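31st July

# Surnico Tulteo hand exerciser

I broke my wrist in the spring and came out of the cast in May with a hand that would not close properly. The hospital gave me a sheet of exercises and a lump of putty. The putty was fine for the first part of the recovery, but it tells you nothing about whether you are getting stronger, and after a while I wanted something that did.

The Tulteo is a squeeze-type exerciser made by Surnico. It has a fixed bar that sits against the heel of the hand and a moving bar for the fingers, with a spring between them and a small display on the side. I bought mine from Ķēniņš, who sell mobility and rehab equipment by post, and paid £30. I have used it most days since.

My physiotherapist was happy for me to use a resisted gripper at the stage I had reached. If you are recently out of a cast or have had surgery, ask first. The leaflet in the box says the same, in rather small print.

## What you get

The box holds the exerciser, a wrist strap, a USB charging cable, a spare pair of foam sleeves and the leaflet. There is no case. I keep mine in an old glasses case and it just about fits.

It weighs 197 g, and that matters more than I had expected. In the first fortnight, holding anything up for the length of a set made my forearm ache before my fingers had done any real work. I ended up resting my elbow on the table with a folded towel under the wrist, and I still do it that way. The leaflet shows someone standing with their arm at their side, which might suit people training for sport. It was no use to me early on.

The foam sleeves are soft and do not slip. The left one on mine has started to split near the end, so I am glad of the spares.

## Setting the resistance

A dial at the bottom changes the spring tension. It runs from a very light setting up to one I still cannot close with my injured hand. The dial has clicks, and the clicks are clear enough to feel, but the numbers next to them are moulded in black on black. I put a dab of white correction fluid on the setting I was using and moved it along as I improved.

Turning the dial takes a firm pinch and a twist. With a weak hand you will need to do it with the other one, or ask somebody. Anyone with trouble in both hands should think about that before buying, as it is the biggest fault in the design.

The lightest setting is properly light. Some grippers sold as suitable for rehab start at a resistance that would have been hopeless for me in May. With this one I could close it on the first day, slowly and with some complaint from the base of the thumb.

## The display

The display shows your peak squeeze and the number of repetitions. Press the button once to start a set and again to finish it. The result is then stored, and there is room for 256 results before the oldest ones are overwritten. You can scroll back through them, but only one at a time, and holding the button down does not speed it up. There is no app and no way to get the readings off it, so I write my best figure for the day on the kitchen calendar.

I do not know how accurate the readings are. I tried my good hand several times in a row and the figures were close together, so it seems to be consistent with itself. It did not match the proper grip meter at the clinic, where I scored a bit lower. For watching your own progress at home I do not think this matters. I would not use the figure to compare yourself with anybody else.

The repetition counter misses a squeeze if you do not release fully. At first this annoyed me. My fingers did not straighten all the way, so half my work went unrecorded. My physio pointed out that letting go fully was part of the exercise, and she had a point, but on a bad day it is discouraging.

## Does it help with ordinary jobs?

I wanted my hand back for everyday things, mostly in the kitchen. Squeezing a spring works the fingers closing against the palm. It does much less for the pinch, and very little for twisting. A carrier bag got easier quite soon. So did the kettle and the handle of a saucepan. Jar lids took far longer, and ring pulls on tins were the last to come, because you have to get a fingertip under the tab and then pull back hard with the wrist bent.
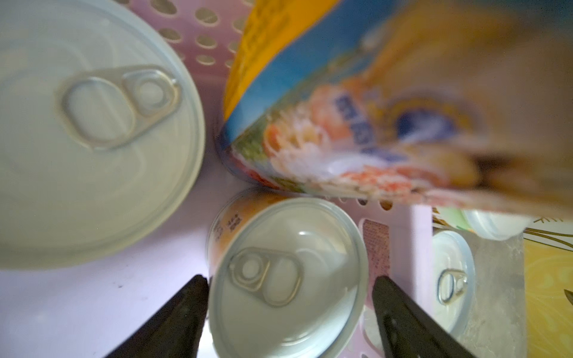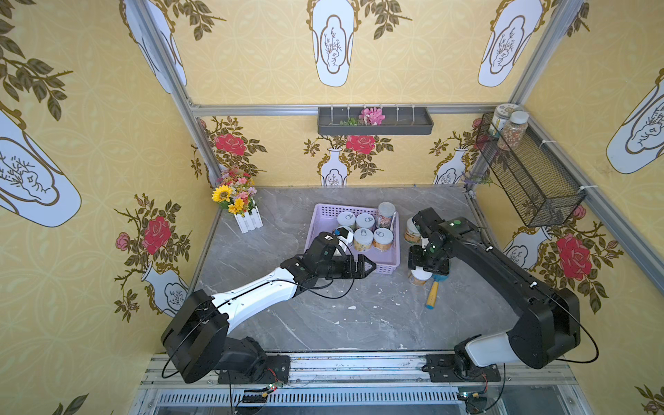
*First picture: a large can with its ring pull lying flat. Second picture: a plastic basket with robot arms working at it.*

For those jobs I added other exercises from the hospital sheet: pinching clothes pegs, turning a rolling pin over in the hand, and wringing out a flannel. They cost nothing. If your main trouble is pinch or twist, I would start there and leave the Tulteo until later, or not buy it at all.

## How I use it

My routine has settled down to this:

- warm water on the hand for a few minutes beforehand
- one gentle set on a low setting
- two sets on the working setting, with a good rest between them
- open the fingers wide against an elastic band afterwards

The last item has nothing to do with the Tulteo but I would not skip it. All the spring work is in one direction and my hand felt tight and clawed when I did only that. The leaflet does not mention it.

I overdid it once, early on, by chasing a better number on the display. The hand was sore and puffy the next morning and I had to leave it alone for a couple of days. The display is partly to blame for that. If you are the competitive type, stick a bit of tape over it.

## Compared with the Levine

I also have a Levine gripper, the plain sort with two plastic handles and a coil of wire, which cost £9. It has one resistance and no display. It is lighter in the pocket and there is nothing on it to go wrong. The trouble is that it was too stiff for me when I needed it most, and by the time I could close it comfortably it had stopped being much of a challenge. The handles are hard plastic with a ridge along the mould line, and it dug in just where my palm was tender.

For somebody with a healthy hand who wants something to squeeze in front of the television, the Levine would do. For recovering from an injury, the adjustable one is worth the extra.

## Battery and cleaning

The battery has been good. I have charged it only a few times. The socket is under a rubber flap that is stiff to open with weak fingers, and I use the end of a teaspoon. It still works as an exerciser when the battery is flat. You just lose the readings for that session.

It must not go in water. The sleeves pull off and can be washed by hand, but they are a struggle to get back on. A little talcum powder inside them helps.

The button has become slightly sticky, and sometimes needs a second press. It has a one-year guarantee, and I will send it back to Ķēniņš if it gets any worse.

## Would I buy it again?

Yes, at that price. The light starting resistance is the reason. The dial needs to be easier to turn and the numbers need to be readable, and I would happily give up the stored results for a case and a better flap over the socket.

My grip on the injured side is still weaker than on the other. It is a good deal better than it was, though how much of that is down to the Tulteo and how much to time and the hospital sheet, I cannot say. I am still using it every morning, two clicks below the top of the dial.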